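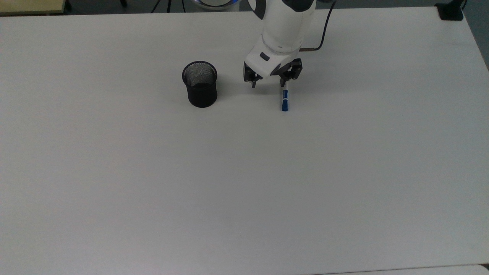 Figure 1. Pen holder task, marker standing upright, gripper open above it.

Does more demonstration data help? A second look at the Stinura result

Project report, robot learning lab course

1. Why we did this

The Stinura write-up, which most of our class read in October, says that a policy trained on teleoperated demonstrations gets better at simple placing tasks as you keep adding demonstrations. The plot in it goes up nicely. We had doubts about that plot, mainly over what was being counted as a success and how different the test starts were from the training starts. Our project was to repeat one task, putting a marker into a mesh pen holder, and see how much of the claim was left once we were strict about both.

We should say that we came in expecting the claim to be weaker than advertised. A reader may want to discount our conclusions a little for that. We tried to handle it by writing down the scoring rules before any test trial was run.

2. Data

We used the Rilgate demonstration set, which has 1,405 episodes of the marker task. Each episode stores the head camera view, the joint positions and the gripper opening. We did not record any new demonstrations. The set comes with a note saying that failed episodes were removed, but it does not say who decided what a failure was. We watched a sample and found episodes where the marker was dropped and picked up again, and these were labeled the same as clean ones. We left them in, so that our training data would match what the write-up used.

The starting positions are also less varied than we had assumed. In most of the episodes we watched, the holder is to the left of the marker with plenty of clear table in front. A policy could do well on starts like that by learning one motion from right to left, and a test built from the same kind of start would not catch it.

3. Method

We trained the same network, Mirnov, on the full set and on a smaller cut of it. Mirnov takes the camera image and the joint positions and puts out a short run of arm motions. Settings were copied from the write-up where it gave them. It gives no learning rate schedule, so ours is a guess, and that alone could explain some difference between our numbers and theirs.

Each trained policy was run on 70 test starts. Half used the usual layout and half had the holder moved to the right of the marker. A trial was a success only if the marker ended up inside the holder, the holder was still upright, and the gripper had let go. There were 2 of us scoring, working separately from the recordings. Where we disagreed, the trial was scored as a failure.

4. Results

On the usual layout, the policy trained on the full set did better than the one trained on the smaller cut. That part of the claim holds up, although the gap was smaller than the plot had led us to expect. On the swapped layout the gap disappeared. Both policies often grasped the marker well and then carried it left, toward the place where the holder would normally have been.

We repeated training with 3 random seeds. The spread between seeds on the usual layout was nearly as large as the gap between the full set and the smaller cut. The write-up reports a single seed per point. We don't think a smooth curve drawn through single runs tells you much, and we would have been fooled by our own first seed if we had stopped there.

5. What we would not claim

We tested one task on one arm, with one marker and one holder. Our strict rule on disagreements pushes all the scores down, probably more for the messy trials than the clean ones. We also never tried a mixed training set with the holder on both sides – the obvious next thing to do – as the recording time was booked out for the rest of the term.

Extra demonstrations may well help when they add new starts. The Rilgate set can't settle that question, and we would like to see the Stinura plot redrawn with several seeds and a swapped layout before it is used to argue for collecting more of the same.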